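Gripper build, part whatever. Spent the evening at the shop on the fingers again. Writing it up in one go so I stop answering the same questions in replies.

For anyone new: this is an arm I've been putting together at the Fivstead shop since May. Two-finger parallel gripper on the end, one motor, one lead screw. The goal is to sort small parts out of a bin and put them in trays. It does not do that yet.

The arm is called Grilter. The name came off a label maker with a sticky key and I kept it.

Where things stood before this week: the arm moves fine. All the joints home properly and it comes back to the same spot close enough for what I want. The fingers have been the weak part the whole time.

Version 1 of the fingers was bare printed plastic. Too slick. Washers would rotate out as soon as the wrist turned. Anything round was a coin toss.

Version 2 had grooves cut into the inside faces. Better on bolts, worse on flat stuff. The grooves also filled up with dust from the shop floor and I got tired of picking it out with a toothpick.

Version 3 is where I'm at now. Plain fingers again, no grooves, wrapped along the length, with a soft tip on each one. Cheap and quick to redo. If it wears out I peel it off and start over. 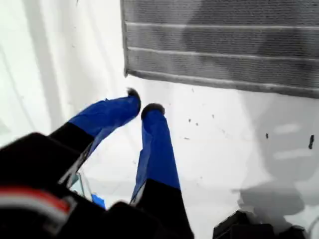
Wrapping a finger takes longer than you'd think the first time and then gets fast. Start at the base, pull it snug, keep going toward the tip. I'm not neat about it. The blue on the left finger has creases and folds in it and I'm leaving them alone, they're not on the face that touches the part. What I do care about is the dark tips. Those have to line up or the small parts get pinched crooked and pop out sideways.

Second thing I care about is thickness. Too many layers near the tip and the fingers touch early, so the controller thinks it's closed when there's still space farther down. I had to redo one finger for that. Now I stop short of the tip and let the pad do the work there.

Close position needed a new number after the wrap. Old value was from the bare plastic. I sat there and stepped it in until the tips just met, read it off, and typed in 554. Then opened and closed it a bunch and it held.

If you're copying this: do that step after the wrap and after the pads, both. I did it between the two the first time and had to do it again.

Somebody asked about force. There's no force sensor. I watch motor current and stop when it climbs past a limit. It's crude. With the soft tips the current climbs slower, which gives the code more time to react, and that's been a nice side effect. With bare plastic it went from nothing to stalled in no time.

The current limit is still set by hand. I squeeze a part, see if it slips when I tug, bump the limit up a little, try again. Plastic spacers want a low limit, steel nuts don't care.

Test from tonight, 2019-01-29: one mixed handful of hardware spread on a flat surface, pick up, lift, turn the wrist, set down. It got 8 in a row before it dropped a thin washer. Best run so far with any set of fingers.

Thin washers are still the problem. They lie flat and the tips have nothing to get under. Sliding them to an edge first works by hand when I jog the arm. I haven't written code for it.

Wiring update, short. The cable to the gripper motor was rubbing where the wrist bends. Moved it to the outside of the joint and left a longer loop. The loop looks dumb - it's fine. It hasn't snagged on anything.

The lead screw got cleaned and regreased while I had the cover off. There was more plastic dust in there than I expected. I think most of it is from version 2, when I was filing the grooves with the finger still mounted. Don't do that. Take the finger off.

Controller is the same Brernano board as before. I know people have opinions about it. It has enough pins, it has run for months without hanging, and I already wrote the code for it. Not switching in the middle of a build.

Code changes this week: the new close position, a slower approach for the last bit of travel, and a check that opens the gripper and retries one time if the current never climbs. If it misses on the retry it backs off and waits for me. Before, it would carry nothing over to the tray and let go of nothing, very politely.

Cost question, since it comes up every time: the fingers are close to free. Filament ends, material I had in a drawer, pads cut by hand. The arm is where the money went, mostly bearings. I bought the first set too cheap and then bought them again.

Print files: I'll put up the finger file when I've fixed the mounting holes. They're a hair tight and I've been opening them up with a drill. No point in everybody else having to do the same. Two screws per finger, and they go in from the back so you can get to them without pulling the motor.

The shop has another arm project going, the one people know as Crichton. Much bigger, belt drive. Different bench, different problems. I've borrowed their homing routine more or less line for line, with permission, and it's better than the one I had.

Next on the list, in the order I'll probably get to it: slide-to-edge move for flat parts, a proper strain relief on that cable loop, and tray positions saved to a file so I don't have to teach them again every time the power goes off.

Also want to see how long the wrap lasts. No idea yet. I'll leave this set on until it slips or tears and post when it does.

Replies are open if you have a way to pick up thin washers with two fingers. Please no suction cups - I'm out of pins and don't want a pump running next to my head.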